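Arcombe introduces short-core yarn format and box packing guideline for craft suppliers

Zutow, 19/01/2020 – Arcombe, a supplier of small-quantity yarn and thread to craft stores and schools, today announced a short-core format for its light yarns, together with a written guideline for packing the cores into open cardboard boxes. Both take effect with orders shipped from February.

The format replaces the loose hanks previously supplied in the Dambrauskienė line. Hanks of fine yarn tend to tangle when several colors share one box, and customers who buy small amounts in many shades reported the most trouble. A wound core keeps each length separate and can be taken out without disturbing the ones next to it.

The initial range has 30 colors. White and pale blue were the first two shades used in packing work at the Zutow site, where the guideline was drafted on a dark gray work surface. The surface was chosen for contrast: light strands that have come away from a core are hard to find on a white or bare wood table.

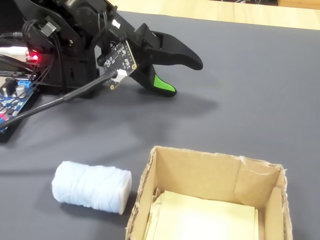
White roll lying on its side on the work mat, left of the open box.

Product format

Each unit is a short cylinder with flat ends. Yarn is wound around the core in close horizontal turns, and the ends of the core are left accessible so that the unit can be handled without pressing on the winding. Cores are supplied without an outer sleeve or film. The free end of the yarn is tucked under the last turns at the factory and may work loose during transport. This does not affect the material, and the end can be tucked back by hand.

Arcombe considered a longer, thinner core during development. It held the same quantity of yarn but rolled more readily and needed a deeper box when stored upright. The short version was selected for both reasons. It will still roll if placed on its side on a sloping surface, and the guideline recommends a textured mat for sorting.

Boxes

Cores ship in open-top cardboard boxes with thin walls. The box doubles as a storage tray, so no transfer to another container is required on receipt. A mixed-color box holds 20 cores. Single-color boxes are available on request in the same outer size.

A barcode label is applied to the outside wall. It should remain facing the user when the box is placed on a shelf or at the back of a table, and it should not be covered by a second label. Stores that apply their own price stickers are asked to use the opposite wall.

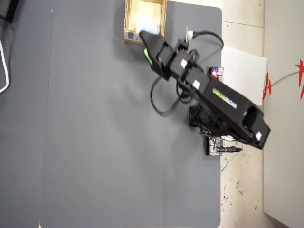
Open cardboard box at the far side of the table, with the barcode label on its outer wall and a light blue item inside.

Packing guideline

The guideline is a single sheet, included with every order. Its main points are as follows.

Place the open box at one side of the work area and keep the space in front of it clear. Yarn to be packed is laid out on the mat, one color at a time.

Check each core for loose strands before it goes into the box. Wind loose turns back in the original direction. Winding against the existing turns produces a ridge that catches on neighboring cores.

Grip the core across its diameter with even, light pressure on both sides. Fine yarn compresses easily, and hard pressure at one point can push the turns toward the end of the core. Soft-faced grips or pads are preferred to bare hard surfaces.

Lower the core into the box and release it once it rests on the bottom or on the layer below. Do not drop cores from above the rim.

Fill from the far wall toward the near wall. Light colors go in first where dark and light shades share a box – stray fibers from a dark yarn are visible on white, and the reverse is less of a problem.

Core and winding

The core material is a white foam. It is light and gives slightly under pressure, so a core held at its sides does not slip out of its winding as readily as one wound on hard tube. The foam may extend a little past the yarn at one end. This is within specification. The cut face is rough and porous and is not intended as a finished surface.

A slightly fuzzy edge on the winding is normal for yarn of this weight and is not treated as a defect. Cores with turns that have slid fully off the foam can be returned for exchange.
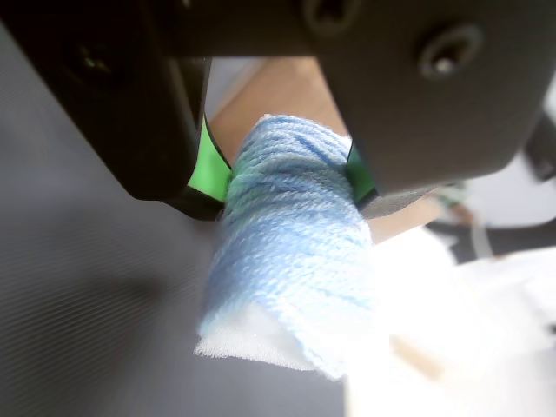

Availability and ordering

The short-core range can be ordered through the Zuveo trade catalog under item group 3,835. Existing orders for Dambrauskienė hanks will be filled as placed until remaining stock is used up. After that, orders will be converted to the nearest color in the new format, with written notice to the customer. Delivery within the standard shipping area takes 4 working days.

Replacement boxes are sold flat and unlabeled. Extra copies of the packing guideline are free with any order and may be reproduced for use in classrooms and stockrooms.

About Arcombe

Arcombe supplies yarn, thread and winding cores in small quantities to craft stores, schools and workshops. The company's packing and sorting work is carried out in Zutow. Trade and press inquiries are handled by the Arcombe sales office.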